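Prumo: cloth handling recordings from a shared workshop
Data card, release 3, 4/18/25

Summary
Prumo is a set of recordings made with a two-armed robot assembled by members of the Skirdale shared workshop. It covers the handling of small cloths on a flat table. The set is intended for teaching and for non-commercial study. Enquiries should be addressed to Duygu Dursun, who maintains the files.

Contents
The release holds 18 sessions. Of these, 14 are complete and may be used without restriction. The remaining sessions lack wrist readings and are stored in the folder named "partial". Each session contains head camera video, joint positions and a short text note by the operator.

Set-up
Both arms carry black hands with slender fingers. The cloth is left crumpled on the table at the start of a session and is not smoothed by the operator. Either hand may make the first contact, and the other is kept clear of the cloth until it is needed.

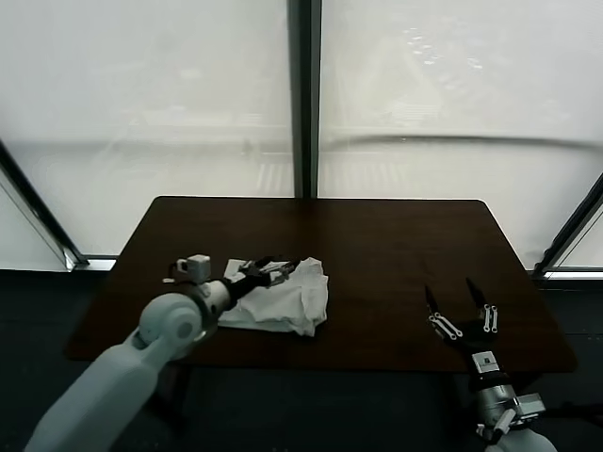
Agnese Lapiņa asked during review whether the joint positions could be given in degrees, as the conversion script had failed on her machine. Both units are now supplied, in separate columns.

Known limits
Daylight varies between sessions and no correction has been applied. Clocks on the two arms were not matched before session 3. Finger force was not recorded.

Changes
Release 2 contained a fault in the column order for the left wrist, reported by Şükran Ersoy. Files downloaded before this release should be replaced. A further release is planned for September.

Terms of use
Copies may be shared provided that this card is kept with the data.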